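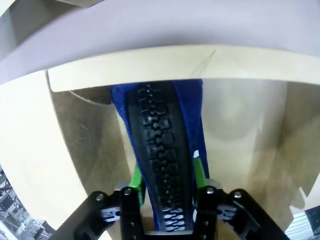

Ekham Hall, lost property and donated goods store. Inspection checklist with comments. August 2025

Area: store room, sorting room, back corridor and the two outside doors. Last full check was December so some of this is overdue. Comments typed up same day, sorry for the shorthand.

Key: OK / ACTION / N/A

1. Floors and walkways

1.1 Main walkway clear, full width. OK. Bags had crept out from under the coat rail, pushed back.

1.2 Floor covering sound, no lifted edges. ACTION. Strip by the corridor door is lifting again. Taped for now. Tape is not a repair, this was said last time too.

1.3 Spills cleaned, mop and sign to hand. OK. Sign is behind the door where you can't see it, move it to the hook.

1.4 Lighting. ACTION. Tube out over the shoe shelves, second one flickering. Spares are the wrong length, Distutden sent the short ones. Reordered.

2. Shelving and stacking

2.1 Racking fixed to wall. OK. Pulled each bay by hand, no movement.

2.2 Heavy items at waist height or lower. ACTION. Box of books on top shelf of bay 2, no idea how it got up there. Needs two people to bring down. Do not do it off the stool.

2.3 Boxes in good nick, bottoms not sagging. OK mostly. Damp ones by the outside wall binned. Small stuff like pencil cases and purses goes in its own box, one layer, not thrown in with the coats.

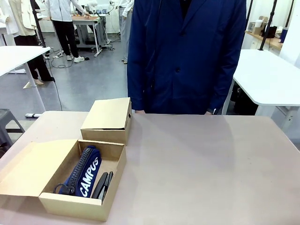 2.4 Lids. People keep leaving lids folded out over table edges where a sleeve can catch them. Fold in or fold under. Reminder to go on the board.

2.5 Labels. ACTION. Half have the school name and no date. Idstead items especialy. Can't clear anything out if we don't know when it came in.

3. Sorting

3.1 Tables steady, no wobble. OK. Folding table has a stiff catch, watch fingers. Locks fully if you push the bar right down.

3.2 Pockets and bags checked before sorting. ACTION. Needs doing at intake and not later. Found a craft knife in a coat pocket during this check, blade out. Gloves are there, please wear them.

3.3 Sharps tin. OK. Nearly full though. Collection to be booked.

3.4 Zips and fastenings. Broken zips go in the mending tub. Do not force a stuck one, pulls come off and end up on the floor.

3.5 Items with liquids (bottles, lunch boxes) emptied at the sink. OK. Sink slow, see 5.3.

3.6 Cardboard offcuts and torn flaps in recycling. OK.
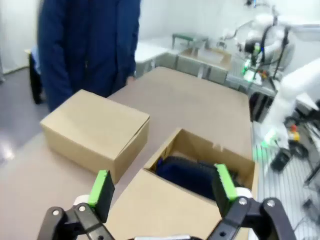 4. Fire

4.1 Exits unlocked and clear. ACTION. Rear door sticks, needs a shoulder. Not acceptable on a fire door. Motaung to plane it, job ref 685.

4.2 Extinguishers in date, pins in. OK both.

4.3 Nothing stored within reach of the heater. ACTION. Scarves drying on it!! Taken off. Notice put up.

4.4 Alarm test. OK. Heard clearly in store room, faint in back corridor with door shut. Ask about a second sounder.

4.5 Log book up to date. ACTION. Gap since spring.

5. Electrics and water

5.1 Leads, plugs. Steamer lead has a nick near the plug. Taken out of use, tagged.

5.2 No extension into extension. OK now. Wasn't when I came in.

5.3 Sink drains. ACTION. Slow. Try the plunger first before calling anyone out.

5.4 Hot tap reads 52. Warning sticker has peeled, replace.

6. First aid

6.1 Kit complete. ACTION. No small plasters, eye wash out of date.

6.2 Accident book on shelf. OK, pen missing as usual.

To do first: rear door, steamer lead, books off top shelf. The rest before half term. Copy to Idstead office and one on teh board.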